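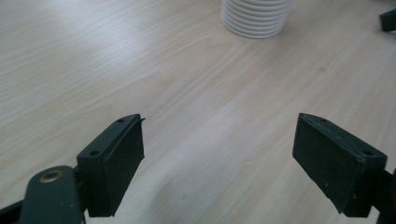

Bench notes, Saturday, started 9:40

Second day of the tabletop trial and I am in a much better mood than I was after the first one. Mpho and I cleared everything off the small table last night except what belongs on it, and it's amazing how much easier it is to judge a surface when there aren't four mugs and a roll of tape on top of it.

So, the top. It's the pale beige laminate, wood grain, from the Ramside batch (the other one, from Lernley, is still wrapped and leaning behind the door). I like it more than I thought I would! The grain lines are fine and there are pinkish and grayish streaks in it that I never noticed on the sample chip. Marit said in June that it would look flat and cheap once we had a full sheet of it. I'd say no, but she hasn't been in to look yet, so that argument is still open.

Glare. With the blinds half down I get a faint band of it across the middle and brighter patches toward one side, all pretty soft. I can live with that. With the blinds up it was horrible yesterday and I gave up reading the ruler. Blinds stay half down for the rest of this, please – I've put a note on the cord.

There's a faint little dark mark right of center. I can't find it in my notes from the first day, but I also wasn't looking for it. Plan is to leave it alone until Monday's wipe test is over and then see if it shifts with the mild soap. Zyanya, please don't scrub it! I know you want to.

Wipe test so far: 136 passes with the dry cloth in the left corner, stopped because my arm got tired and then the phone rang. Target is 300. I'll do the rest after lunch or bribe someone. No change in the sheen that I can feel with a fingertip, but I'm a bad judge of that and Hermine is a good one, so she gets to do the fingertip check at the end.

The white ribbed thing stays at the far end of the table, standing straight on the laminate with no mat under it. I want to know if it leaves a ring. Drastow's care sheet says to put felt under anything that stands in one spot, which is fine advice for a living room and no use at all to us, seeing that people here will put down whatever they're holding.

11:15. Edge strip looked at on all sides. Good on three, and on the window side I can get a fingernail under it for 7 mm near the leg. Pressed it back, it came up again. Needs glue, and the Hauser tube in the drawer has gone solid (again). Added to the shopping list.

Weighed the bare offcut while I was at it, 474 g, written on the back in pencil so we can compare after the damp box. Notburga has the key to the damp box and isn't in until Monday afternoon.

Still to do today:
finish the dry passes
sweep under the table, there's sawdust by the back leg
unwrap the Lernley top and check the corners
ask Mpho where the long ruler went

12:05. Ruler was on top of the cabinet. Going to lunch.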